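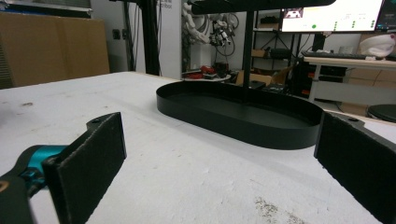 Student Projects: Toy and Game Design

Folding Instructions for a Transforming Toy: Final Report
Uliana Kuzmenko and Kyrylo Hutsuliak
9 March 2022

Our project looked at the instruction sheets that come with toys that change shape. We wanted to know whether children follow the drawings in order, and where they give up. The toy was Skelow, a beetle that turns into a delivery truck. It was designed by last year's class and printed in the Pellmont workshop.

The original sheet has 14 drawings on one side of paper and no words. We made a second version with the same drawings, but with the moving part shaded and an arrow for each turn. A third version added one short line of text under every drawing. 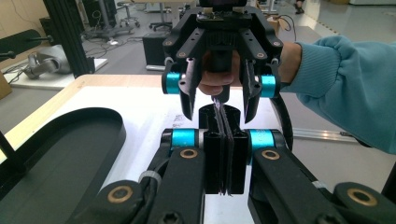
Each child got one version and a beetle with the legs already folded out. We started a timer when the sheet was turned over and stopped it when the truck could roll on all its wheels. The limit was 300 seconds. Sessions were held at the Studach after-school club, and 31 children between six and nine took part. Parents signed a form ahead of time.

Most of the trouble came at drawing 9, where the wing covers slide back before they rotate. On the original sheet the slide and the turn are shown in a single drawing. Children turned the covers first, felt them stop, and pushed harder. Two hinge pins broke this way and we replaced them with thicker ones from the same file. We left those two sessions out of the times.

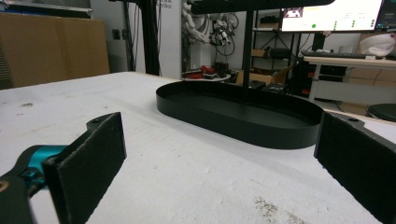
The shaded version was faster than the original in every age group. The version with text did not help the younger children, who looked at the drawings and skipped the lines. Some of the nine-year-olds read every line out loud, which made them slower but they made fewer wrong turns. We had expected the text to come out ahead for them on time as well.

Going back from truck to beetle was harder to test. The sheet says only to reverse the steps, and the children mostly worked by feel. We stopped timing this part after the first afternoon and took notes instead. A sheet with both directions printed would need a second side. 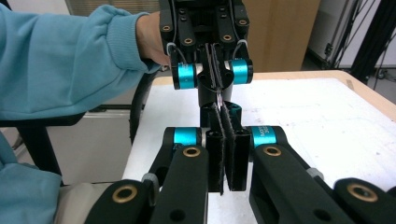

Meenakshi Mittal, after reading our draft, wrote that drawing 9 should be split in two before anything else is changed, and that the shading might matter less once that is done. She also asked if the covers could be molded with a small ridge so a thumb finds the slide first.

We agree about splitting the drawing. The ridge would mean a new part, and the Tkachuk files we used for the covers are locked, so that is left for the next group. The revised sheet has 15 drawings and is in the project folder with the session notes.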